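Speaker notes – prior authorization session, practice managers' track
Presenter: Gudrun Engebretsen, Westerberg Medical Group
03/09/2025

**Opening (keep short)**

Good morning. I manage revenue operations for Westerberg, and I have been asked to speak on what happened when we moved prior authorization out of the individual clinics and into one central office. Elli Hirvonen, who ran the project day to day, is in the second row and will take the technical questions.

Please hold questions on payer contracts until the end.

**Where we started**

- Each clinic handled its own requests. Front desk staff did the work between patients.
- Forms were kept in binders, on shared drives and, in one clinic, taped inside a cupboard door.
- When a request was denied, the physician often learned of it from the patient.

In January we reviewed 663 requests from the previous quarter. The most common cause of delay was a missing chart note. The second was a request sent to the wrong plan after a patient changed coverage. Medical necessity came well behind both of these.

*(Pause. Ask how many in the room have done a similar review.)*

**What we changed**

The central office opened with six staff members. Two had worked as medical assistants, and I would urge you to hire at least one person with that background. They read a chart quickly and know which note the reviewer will want.

Work is divided by specialty. We tried dividing it by payer first, and the clinics did not know whom to call. Imaging and orthopedics now have a named contact, as do cardiology and the infusion center.

Requests arrive through a single queue. We chose Tikden after a trial alongside one other system. I am not here to recommend a vendor, and your record system will narrow the choice for you.

**The checklist**

Refer to the handout. The order matters:

1. Confirm coverage on the day the request is made.
2. Check whether the code needs authorization under that plan.
3. Attach the most recent visit note and any earlier treatment records.
4. Record the reference number in the chart before closing the task.

Step 4 was the one staff skipped most. Ingvild Björklund in billing now returns any claim that lacks the number, and compliance improved once she began doing so.

**Physician response**

Be candid in this part. Several physicians objected to losing the person at the front desk who knew their habits. Dr. Midtbø's comment at the spring meeting was fair – he said he had been given a queue in place of a colleague. We responded by placing a 20-minute call on each department's calendar every week. Attendance is uneven, but the calls have continued.

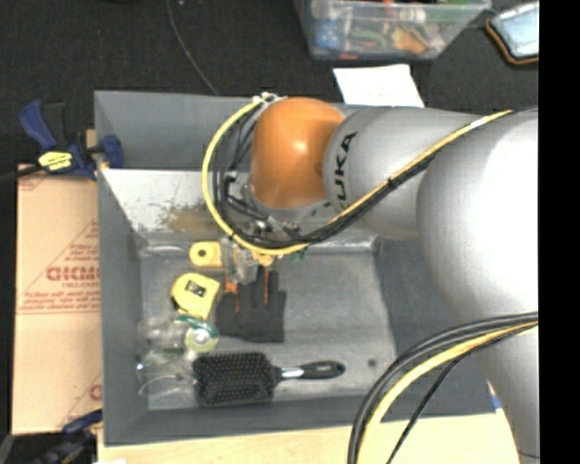 **Denials and appeals**

A denial goes back to the same staff member who sent the request. That person has two working days to decide, with the physician, whether to ask for a peer-to-peer review. If the deadline passes without a decision, the case moves to Solveig Sundqvist, our appeals lead.

Keep a written log of denial reasons by plan. Ours is a plain spreadsheet, and it has been more useful in contract talks than any report we have bought.

**Still unresolved**

- Urgent requests after 5 p.m. The on-call arrangement is temporary.
- Patients who change plans in the middle of a course of treatment.
- Our Ladmont clinic, which joined late and still sends part of its work by fax.

**Questions**

Elli to join at the lectern. If asked about staffing costs, offer to follow up by email. Remind attendees to return the sign-in sheet for continuing education credit.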